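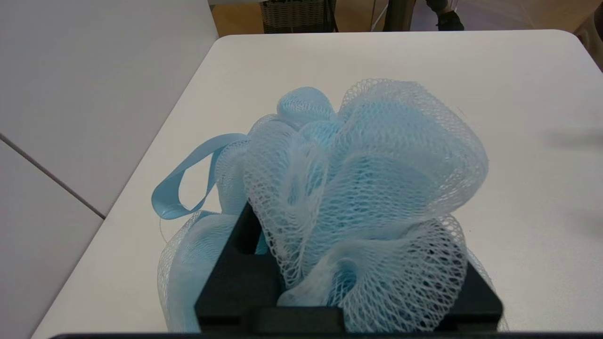
The woman who ties bath poufs for Telten talks fast and ties faster

Posted April 18, 2022

She asked me not to use her name. Fine by me. She's been tying bath poufs for Telten going on eleven years, first at a bench in the back of the shop, now mostly at home, and she said yes to an hour as long as I didn't mind her working through it. I didn't mind. My notes are a mess, half of them are arrows, so forgive the order.

First thing I wanted to know was the name. Pouf, puff, sponge, scrubby, loofah?

"Not a loofah," she said. Right away, before I'd finished. "A loofah's a plant. It's a gourd, you dry it. People come in and ask for a loofah and they mean one of mine and I hand it over, I'm not going to argue at the register. But in my head, no." She says pouf. Her mother said puff. The wholesale sheet says "mesh bath sponge, gathered," and she thinks it sounds like something you'd get at a hospital.

What's in one. Netting, cord, a loop. Nothing else at all. The netting comes as a long tube on a roll, flat, like a very wide sock with no foot. You pull off a length, scrunch it down over a pair of pegs, layer on layer, run the cord around the middle and cinch it. Then you pull the layers out one by one until it goes round. She did one while telling me and I missed the cinch completely. Asked her to do it again. Missed it again.

"It's all in the knot," she said. "The fluffing is what people like to watch, but if the knot's lazy you get a pouf for one week and then you get a long wet rag on the floor of the tub. Everybody's had that one. You know the one."

I do know the one. Mine was pink.

We talked about color for a long time, more than I'd planned. Telten sells five and she ties all of them, but the light blue goes out the door quickest and always has. She has a theory. "It looks clean. White looks clean for a day and then every bit of soap shows, or somebody's self tanner gets on it, and it's over. Blue forgives you." What she likes about it herself is how it changes. One layer of that netting held up by itself is barely a color, nearly white. Stack up a few and you get a proper sky blue. Same roll, same dye. "I had a customer bring one back, she said I'd used two different blues. I had to pull out a single fold and show her. She kept it in the end."

The diamonds matter too, apparently. The pattern in the mesh. Small diamonds, softer on the skin, slower to lather. Big ones lather up like crazy but they scratch, and they catch on rings. She had strong feelings about one batch from Oritz, years back, where the diamonds were wide and the plastic was stiff. "My hands looked like I'd been fighting a cat. I tied 149 of those and then I called and said I'm not tying any more, come and get them." Did they come and get them? "They did not. My sister's church had a lot of poufs that year."

The loop. I figured the loop was an afterthought and said so, which was a mistake. She put down what she was doing for the first time in the whole hour.

"The loop is how it dries. If it doesn't hang it doesn't dry, and if it doesnt dry you should throw it out." She likes a flat ribbon loop, satin type, wide enough that you can find it with your eyes shut and shampoo in your face. A lot of the cheap ones just use more of the cord. Cord loops get thin and slimy and they cut into the faucet handle, or the faucet handle cuts into them, I lost track of which. Ribbon costs more. Not much more, she says, but Telten went back and forth on it one whole January and she had to threaten to go tie for Mac Carthaigh.

Would she have gone? "No. They do those big ones. Size of a cabbage. Where do you even hang it."

She matches the ribbon to the mesh as near as she can get. It never matches exactly. Ribbon is solid, net is mostly air, so even off the same color card the ribbon comes out heavier looking. Used to bother her. Now she just wants it in the family. And a flat ribbon will twist, she said, no matter how neatly you set it, it goes over on itself once and stays that way. She's stopped straightening them.

Numbers, because people always want them. On a good day with the radio on she'll do 100. Her best year was 3,000 over what she'd been asked for, and that was because a gym chain outfit called Grastasport wanted one in every welcome bag and didn't tell anybody until late. "They wanted them in gray. Gray! Who's washing with gray." She did them in gray. Her whole kitchen was gray net, it got in the butter.

Pay is per piece and she wouldn't say how much. The shop sells them for $2 over what the supermarket charges, and she knows people grumble about that. She gets it. She said buy the supermarket one if you like, but give it a tug before you leave the store. Two fingers into the middle, pull a fold gently. If the whole thing starts to slide, put it back on the rack.

Next, care. I had a list of questions here and she answered most of them in one breath so I'll just put it down the way I got it.

Rinse it til there's no soap left, longer than you think. Squeeze, don't wring, wringing is what kills the knot. Shake it out. Hang it outside the shower if you've got anywhere to hang it, back of the door, a hook, a towel bar. Not the floor, not the corner of the tub, not that little shelf with the puddle on it. Don't use it on your face. Don't use it the same day you shave your legs. Don't share it, not even with your husband, "especially not with mine."

How long does one last? She made a so-so hand. A month if you use it every day, maybe a bit more if it's really drying out between showers. If it smells, it's done. If it's gone crunchy, done. She doesn't believe in boiling them. Somebody wrote in to the shop saying they put theirs through the dishwasher, top rack, and she wanted me to print that she is against it.

Shape came up when I asked about the ones in the window. A just tied pouf isn't really round, it's more a bunch of lumps. Some layers ball up tight, some flop over in a big ruffle like a wave, there's usually one loose skirt of mesh that hangs down off the side and won't join in. You can work at it. She'll give each one a quick turn, pull the flat bits up, tuck the worst of it, and that's as far as she goes. "Water does the rest. First shower it opens up. I'm not going to stand there styling it like a wedding cake." The old manager wanted them perfect for the display, all facing the same way. She'd come in the next morning and they'd have relaxed overnight and he'd be so upset.

I asked what she uses at home and got a long pause. A washcloth. She likes a washcloth! Plain cotton, gets done with the towels. "I look at net all day. I don't want to get in the shower and look at net." Her granddaughter has a pouf though, light blue, and takes it into the bath with her and it's been a jellyfish, a cloud and a hat.

One more thing I wanted, whether the plastic bothers her. It does, some. The netting is nylon, it's not going anywhere once you toss it, and she gets asked more every year. Telten tried a cotton net for a while. It looked lovely on the card and took two days to dry. They've had samples of something else since then, plant based, and she tied a few to see. "It squeaks," she said. "You pull it and it squeaks. Somebody'll fix that." In the meantime she tells people to cut the cord when the pouf's finished and use the net for scrubbing potatoes or tying up tomatoes. One pouf is a lot more net than you'd expect. She cut an old one for me and pulled and it just kept coming, across her lap and over the arm of the chair and down onto the rug, and the dog had to be spoken to.

That was most of the hour. She finished the one she was on, gave it the quick turn, and dropped it in the bag with the rest. I got one to take home. It's on the back of the bathroom door, hanging by the ribbon, as instructed.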